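Search this site Go
Last updated: February

Skovmont dish rack: review

By Amarachi Okafor

I have a small kitchen and no dishwasher, so a dish rack is out on my counter all day. The last one was plastic-coated wire. The coating split at the feet, rust came through, and it left orange rings I had to scrub out with baking soda. I wanted something I could take apart and dry.

The Skovmont comes in 2 parts, a slatted wood base and a metal wire frame that sits on it. There are no screws. Setup took me less time than opening the box. The base had a light coat of oil on it and smelled of it until the next morning.

I have used it for 3 months, for a household of two adults and a child who goes through a lot of cups. Dinner plates stand up well. Deep pasta bowls don't, and I end up leaning them against each other at the end. A large skillet fits if nothing else is in there.

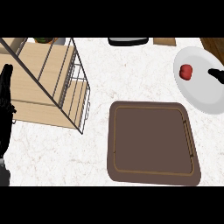

Issue 41

Pale wood with dark wire looks good on marble, and I expect it would look fine on most counters. Looks were not my main worry. Wood that gets dripped on every day needs care, and the leaflet says to wipe the base down each night and oil it once a month. I manage the wiping most nights. I have oiled it twice. There is one gray patch near the back corner where I let water sit over a long weekend, and sanding took most of it out.

There is no drip tray. I put a folded towel under mine - the Clevesell rack I tried before it had a tray with a spout, and I do miss that. The Clevesell also wobbled when I pulled out a heavy plate, and this one stays put.

Price is the other sticking point. I paid 40 dollars, and you can get a plain steel rack for half of that. Vivek Bisht, who edits this section, has a steel one and has never oiled anything in his life.

I would buy the Skovmont again for plates and glasses. If you wash a lot of pots, get something wider.

We use cookies to remember your settings. Accept Manage choices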